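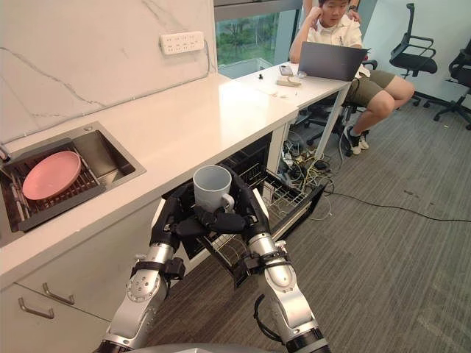
The kitchen on Kivorstead Road
Photos and words by Roya Safavi

We finished this kitchen in May, and I am glad to show it at last. It belongs to the Mahmoudi family, who cook every day and wanted surfaces that are easy to wipe. The counter is white quartz and the wall behind it is white marble with thin grey veins. I ordered 17 samples before we chose this one.

The sink is stainless steel, set into the counter, and the dishwasher is close to it, so a mug goes from one to the other in a single step. The long bar handles are from Kitlow. They cost a little more than I planned, but the family liked them very much.
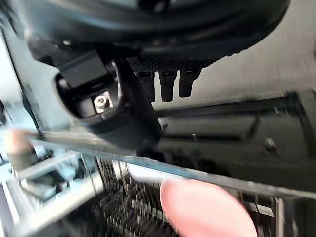 For the metal parts we kept to a brushed finish – it forgives fingerprints better than a polished one. Mrs. Mahmoudi cleans it with a soft cloth and warm water only.
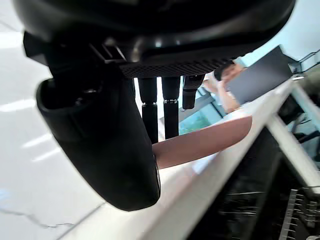 The edge of the white countertop is beveled. Skindach, the stone workshop, asked for 40 minutes more to do it by hand and I said yes. People lean on this edge and put their arms over it all day, so it must feel pleasant. The desk by the window was made to continue the counter, and the children do their homework there in the afternoon.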